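Firholm Public Health Notices

Contents

A collection of 1646 short public notices on local health rules, gathered from the websites of town and district offices in the Firholm area. The notices cover gathering limits, mask rules, visiting hours at care homes, and the opening and closing of testing sites. Each record holds one notice as published, with the page header and footer removed.

The files were prepared by the Burkik text group. Version 2 replaces the first release, which had wrong district codes for Paltska.

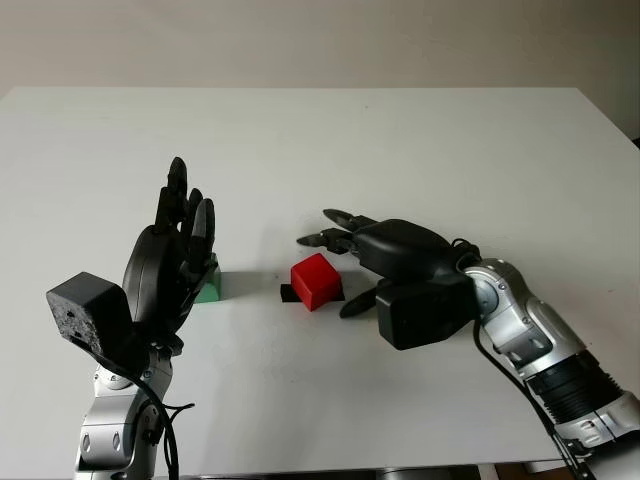
Files

notices.tsv — one notice per line, UTF-8, tab-separated
districts.tsv — district codes and names
changes.txt — edits made between versions

Fields

id: integer, stable across versions
district: code, see districts.tsv
issued: month of issue as printed on the notice; empty if none was printed
topic: gathering, mask, visit, testing or other
status: new, extended, eased or withdrawn
text: body of the notice

Line breaks inside a notice are stored as \n. Tabs were replaced with a single space.

Labeling

Topic and status were assigned by hand, using the Bíró guidelines. Where a notice covers more than one topic, the label follows the first rule it states. A notice that extends one rule and eases another is marked "eased". This affects 101 records, all flagged in changes.txt. 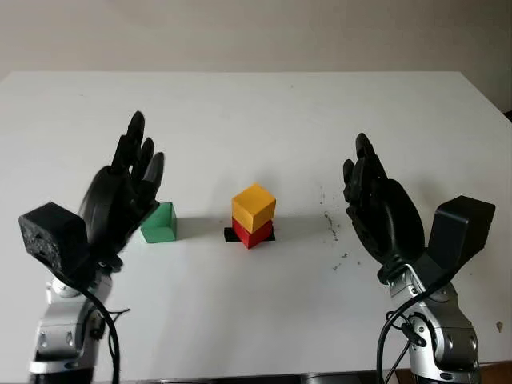
Status describes the wording of the notice only. It does not show whether a rule was in force on a given day, and the set should not be used to rebuild a legal timeline. Withdrawn notices often do not name the notice they cancel, so no links between records are provided.

Known problems

Paltska stopped posting full notices in August and switched to one-line summaries. These are kept, but they are much shorter than the rest.
Phone numbers and email addresses were replaced with PHONE and EMAIL. Street addresses of testing sites were left in.
Two districts reused old page addresses, and earlier notices at those addresses are missing.

Corrections should give the record id and the field to be changed.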